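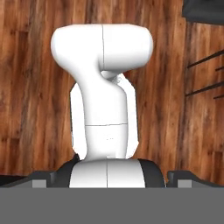
Le simulateur Arnholm, dans sa version de septembre, est proposé aux établissements d'enseignement technique pour la préparation de tâches de manipulation en environnement domestique. Notre service l'a évalué avec le module cuisine Alcantara, livré séparément. Le présent avis porte principalement sur le traitement des défauts, point sur lequel le produit nous paraît insuffisant.

L'installation n'appelle pas de remarque particulière. Les bibliothèques de mobilier sont soignées, les textures de bois convaincantes, et le modèle du bras reproduit fidèlement les limites articulaires inscrites dans le fichier de configuration. La documentation, rédigée en anglais seulement, est complète sur la cinématique et très succincte sur les contacts.

L'anomalie est apparue lors d'un exercice de dépose sur étagère. Le bras devait amener un objet au-dessus de la tablette, puis l'abaisser jusqu'au contact. Sur six exécutions lancées avec des paramètres identiques, deux se sont achevées par une pénétration de l'avant-bras dans une porte de placard. Aucun arrêt n'a été déclenché et le journal indiquait « tâche terminée ». 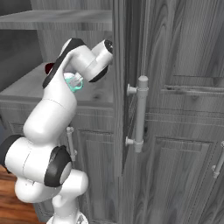
Nawal Tazi, chargée de l'évaluation, a établi que le volume de collision des portes n'était pas recalculé lorsque celles-ci quittaient la position fermée. Le planificateur raisonnait donc sur une porte close, tandis que l'affichage en montrait une entrouverte. Une trajectoire validée dans ces conditions puis transférée sur un bras réel exposerait le matériel, et le cas échéant les personnes présentes, à un choc non anticipé.

L'éditeur a reconnu le défaut et fourni un correctif provisoire, qui impose de recharger la cuisine après chaque déplacement de porte. La procédure est lourde, mais les pénétrations n'ont pas été reproduites depuis. Le message de fin de tâche demeure inchangé.

Nous attribuons au produit une note de 2 sur 5 pour la sûreté. Son emploi reste acceptable pour l'initiation. Toute utilisation préalable à un essai réel devrait comporter une vérification indépendante des collisions et une première exécution à vitesse réduite, avec un opérateur à portée de l'arrêt d'urgence.

Avis publié le 23 déc. 2019

À lire également
Pilo : prise en main du boîtier de commande
Terkside, établi modulaire pour cellule robotisée
Arrêts d'urgence sans fil : rappel des précautions
Module Alcantara : installation et licences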